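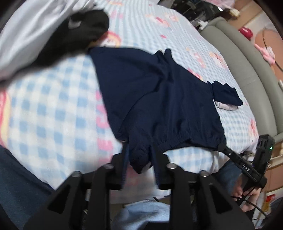 How to Change Your Cabin Air Filter at Home

If your vents smell a little stale or the fan sounds like it's working harder than it used to, check the cabin air filter first. It's one of the easiest jobs on a car, and I love it because you get to feel the difference the minute you start driving!

I did mine in April, right after the odometer rolled past 26,487 (yes, I write these down), and the old filter was packed with pine needles and gray fuzz.

What you'll need

A new filter for your exact model and year
A small flashlight
A vacuum with a narrow hose
A Phillips screwdriver, for some cars

I buy the Saltidari carbon filters, which cost a bit more than plain paper but do a great job with diesel smells.

Step 1. Find the filter
On most cars it sits behind the glove box. On a few it's under the hood near the base of the windshield, so look in your owner's manual before you take anything apart.

Step 2. Drop the glove box
Switch the car off and empty the glove box. Unhook the little damper arm on the side, then squeeze both walls inward until the stops clear the dash. It should swing right down. If it doesn't, look for screws along the bottom edge – don't force it.

Step 3. Pull the old filter
Press the tabs on the filter cover and slide it off. Before you pull the filter out, look for the airflow arrow on its edge and remember which way it points. Ease it out slowly and keep it level, or all those leaves will end up in the fan.

Step 4. Clean the slot
Run the vacuum hose around the opening and shine your light into the corners.

Step 5. Fit the new one
Slide it in with the arrow facing the same way as the old one. Snap the cover on, hook the damper arm back up and close the glove box.

Start the car and run the fan on high for 3 minutes with the windows open. If you hear a rattle or a whistle, the cover probably isn't seated, so go back and press all the tabs again.

Next up: cleaning battery terminals without making a mess.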